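3.2 Simulation task and student workflow

The course project was organized in two phases. In the first phase, which this section describes, all teams worked only in simulation. The real arm was introduced later and is treated in Section 4. We chose this order because the laboratory has one arm for all the teams, and in the previous edition of the course many students spent most of their laboratory time waiting.

The simulation environment is called Gidik. It was prepared by the teaching staff during February and given to the students as a package that can be installed on their own computers. Gidik contains a set of furnished rooms, a model of the robot arm with a parallel gripper, and a small library of household objects. The control interface, Flisero, is the same one used on the real arm, so that a program written in the first phase could be moved to the second phase with few changes. Students did not need to know how the physics of the simulator works, but they were free to read the code, and several teams did.

A total of 66 students took part, all of them in the third year of the Tumano program. Each team received the same basic task: to bring the gripper over an object on a table, close the fingers on it, lift it, and put it down at a target position. The room and the starting pose of the object were changed between trials. Other items were left on the table on purpose – in a clean environment, a fixed sequence of joint positions can reach a good score without any use of the object pose. Figure 2 gives a view of the arm during the approach step in the living room environment.
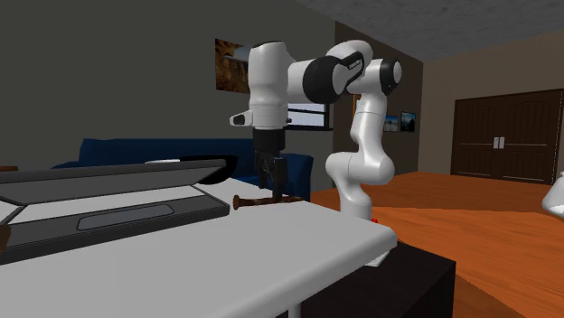 Figure 2. Approach step in the simulated living room. The gripper is above the shaft of the wooden rod-shaped object; an open laptop is on the same table.

The approach step caused more difficulty than we had expected. For a long object, the position of the center is not enough to plan a grasp, and the team must also decide in which direction the fingers will close. In their first reports, many teams described their grasp only by three coordinates and kept the orientation of the gripper fixed. This solution works when the object happens to lie in a suitable direction, and it fails when the object is turned. We did not warn the students about this problem in advance. It was discussed in the Monday session, after each team had seen its own failed trials and had tried to explain them in writing.

A second difficulty was the height of the fingers. If the tips stop too high, the fingers close on air or touch only the upper part of the object, which then slips out. If they go too low, they touch the table and the simulator stops the trial. Most teams found a suitable height by trial and error. A smaller number computed it from the object model, and their programs needed less correction when the object was replaced by a thinner one.

Each team had 9 weeks for the first phase and submitted its program together with a short log of changes. The log followed the form proposed by Figueiredo, in which every change must be connected to one observed failure. We consider the logs our most useful source of data, although their quality was uneven – some teams wrote a full page for each change, and others wrote a single line. The final programs were run by the teaching staff on 23 starting poses that the students had not seen before. A trial was counted as successful only if the object was released at the target position and the arm had touched no other item on the table.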